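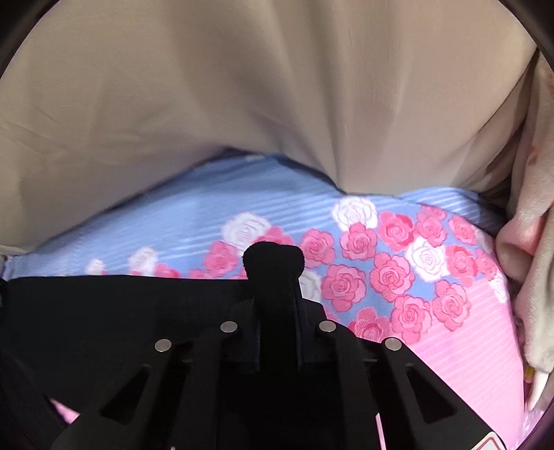 4.2 The bed as a folding surface

Of the work surfaces recorded in the household survey, the bed was used more often than any other for sorting and folding clean laundry. The survey covered 61 homes in the Palton and Rorska districts and produced 373 laundry sessions, which were coded separately by Sung and Mamani. Tables and ironing boards were also used, mostly for shirts and small linens. Large items and trousers were taken to the bedroom in nearly every home that had a bed with free access on at least one long side.

Residents gave practical reasons for this choice. A bed offers a wide area at a height that most adults can reach without kneeling, and it is close to the closet or dresser where the clothes will be stored. Several residents also said that a made bed feels clean enough for washed clothing, while a dining table must first be cleared and wiped. In smaller apartments no other surface was large enough to hold a full-length garment.

The soft surface has costs. A mattress gives way under the hand, so pressing a crease flat takes more effort than on a table. Bedding also moves with the garment. When a resident pulled on one end of a heavy piece of cloth, the cover beneath it often shifted, and the cover then had to be straightened before work could go on. Quilted covers held garments in place better than smooth sheets, but the quilting made it harder to line up edges by touch. 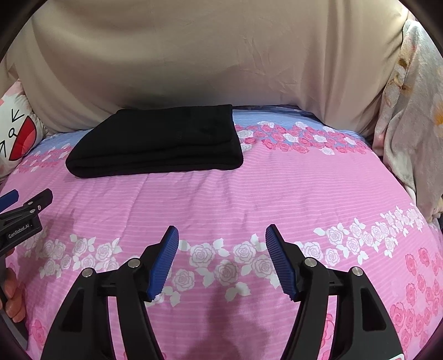
Covers were classified by weight, surface and print. Printed covers made up the larger share of the sample, and floral designs were the most common type. The print mattered less to residents than the research team had expected. Jafarzadeh, who conducted the interviews in Rorska, noted that covers were chosen for the look of the room and that their use as a work surface was seldom considered at the time of purchase. A small number of residents did say that stripes helped them keep a fold straight, and two used the stripes on their bedspread as a guide when folding towels. Plain covers in dark colors drew the most complaints. Black socks and underwear were easily missed on them, and lint from towels had to be brushed off before bedtime.

4.3 Clearing and partial clearing

Before folding began, residents either cleared the bed fully, cleared part of it, or worked around whatever was there. Partial clearing was the most frequent pattern. Sleeping pillows were usually moved to the head of the bed or to a chair. Decorative cushions and soft toys were treated differently and tended to stay on the bed, pushed toward one side.
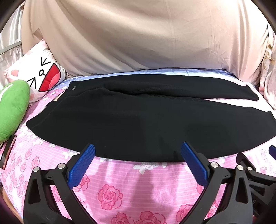
Trousers place the greatest demand on the cleared area, and they were therefore used as the reference garment for this part of the analysis. The usual method was to spread the pair out at full length, smooth the legs, bring one leg over the other and then fold from the cuffs toward the waist. The method works on a partly cleared bed if the length of the garment is laid along the free space. In Figure 8 the black pants lie with the waistband toward the cushion with the cartoon face and the bright-green pillow, and the legs extend away from them. The legs are slightly apart, leaving a narrow wedge of sheet between them. Dark fabric against a pale or pink background was easy for coders to outline, and it also made lint visible, which some residents removed by hand at this stage.

Across the survey, 592 garments were coded as trousers. Swanepoel and Segura reviewed the records in which the two coders disagreed on the first fold. Most disagreements involved elastic waistbands, which do not hold a flat line and can be mistaken for a fold already begun. These records were kept in the sample but left out of the comparison of folding methods in Section 5.

Figure 8. Black pants spread on a bed with cushions left in place.

Shares 8 | Comments 0

Contact | Copyright Povirby Household Studies | Back to top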